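Open day at Bech, November 16, 2018

I went to hear how Bech tests the "plant-based" claims it sells to brands, having read the Satano complaint in May. The plaintiffs there say "up to 200 washes" meant nothing a shopper could check.

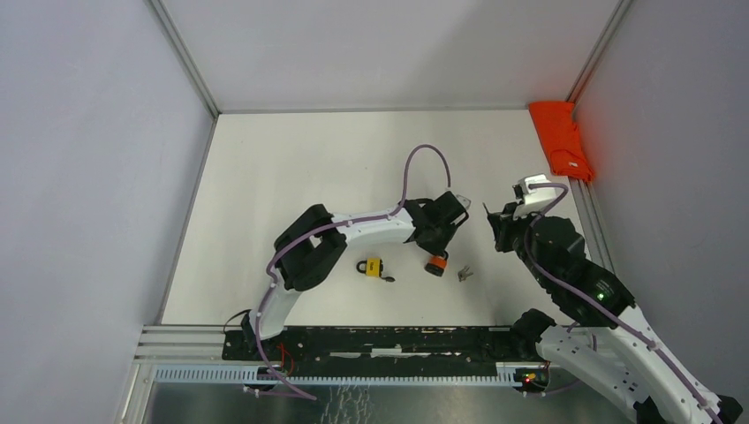 Two arms and an orange-red cloth at the Bech open day.

The talk lasted 3 hours. Counsel for Keler told us a reasonable consumer reads the back label. I doubt it, and so did the judge in Skestness, who let 2 of the claims go forward. 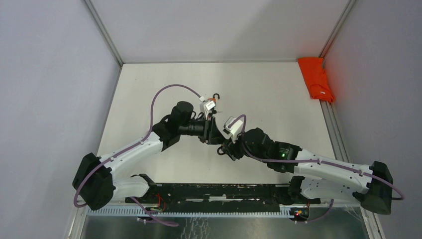 When I asked for the test protocol, I was told it was confidential. So a court may see it in discovery, but the people buying the product can't. The handout cites a survey of 700 shoppers and leaves out the questions they were asked. I have requested those in writing.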